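Spring update from the robot room

April 30, 2024

So it's been a long while since I wrote anything on here, and a few of you have asked whether I'm still spending all my free hours with the robotics club. I am! More of them than I should, probably, with finals this close.
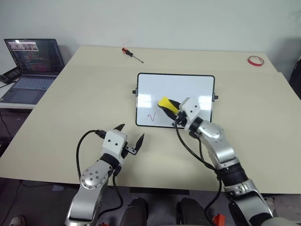 The club is the manipulation group at Cedham, and this semester we picked one project and swore we would stick with it until the end of the year. We called it Lutness, after the bus stop outside the building, because we couldn't agree on anything better and the sign-up form for the spring showcase wouldn't let us leave the name blank. The task is wiping a whiteboard. You put a small board on the table, scribble on it with a marker, and the robot has to pick up the eraser and clean it off. My mom laughed out loud when I told her that on the phone. (Hi Mom.)

I get it, it sounds like nothing. I thought it would be nothing too! Our project last fall was stacking cups, and with cups you pretty much know when you're done, the cup is on the other cup or it's on the floor. Wiping is mushier. If you press too lightly the eraser skates over the ink and leaves a ghost behind, and if you press too hard the whole board goes sliding across the table, which it did over and over in February. The obvious fix would be to tape the board down and I argued against that for two whole meetings. I wanted the left arm to do the holding while the right arm wipes, the way a person would. I won the argument, and then of course I got assigned the left arm.

The way we teach it is by driving the arms ourselves through the job, again and again, and saving every run. Then we train on the whole pile overnight and come back the next day to see what it learned. Our goal at the start was 200 good runs. We blew past that in March and decided we wanted 800, and I have personally done so many of them that I now wipe real whiteboards in the same funny little strokes. My roommate pointed this out when I was cleaning the one on our fridge.

A thing I didn't expect is how much the marks matter. Early on we all drew the same kind of mark, a big messy zigzag right in the middle, since that's what your hand does when you aren't thinking. The robot got great at big messy zigzags in the middle. Then one of the freshmen put a tiny dot up by a corner and it wiped the middle of the board very confidently, set the eraser down, and stopped. We had to laugh. After that we made a rule that you have to draw something different every time, in a different spot, and small ones count just as much as big ones. So now we get checkmarks, fish, initials, half of a math problem somebody is stuck on. I like the small ones down near a corner best. They make the arm reach at an odd angle and you can tell right away if the training is any good.

Glare has been the other headache. The board is shiny and the ceiling lights bounce right off it, and for a couple of weeks we were pretty sure the robot was mixing up the bright streaks with marks, or the other way around. We tried turning off half the lights, then we tried turning the table, and in the end we just recorded a bunch of runs with the lights every which way and hoped for the best. It helped a lot. I would love to tell you we ran a careful comparison but we did not, it was the week before spring break and everybody wanted to go home.

What else. I've learned more about cables than I ever wanted to. You have to leave enough slack that the arm can get all the way across, but if there's too much it drags over the board and then you've got a second eraser you didn't ask for. Every time I think we've got it right, somebody changes the starting pose and we're back under the table.

The club wrote up a budget request for next year and it comes to $3000, mostly for spare gripper fingers and a second laptop so that the people labeling runs aren't always waiting for the people recording them. Fingers crossed on that one. We also have the showcase coming up over in Ranville, in the big gym, and every team gets 10 minutes at a table including setup. I've timed our setup. It is not great. We're bringing two boards in case one gets scratched, plus a whole bag of markers, and we're going to let kids from the audience draw whatever they want, which is either the best idea we've had all year or a terrible one.

Right now the right arm is in good shape. It finds the eraser nearly every time and its strokes have gotten really nice and even. My left arm is, well, coming along. It likes to come down a little short of the board and hang there with its fingers open, and I've been adding runs where it starts from exactly that spot so it learns what to do next. I did a big batch of those this weekend and I'm hoping to see a difference when the new training finishes.

Over the summer the room is closed for new flooring, so we won't be back in until August. I signed up for the Liang workshop in the meantime, partly for the class on force control and partly because there's a lake. If any of you went last year, tell me if I need to bring my own bedding. The website says two different things.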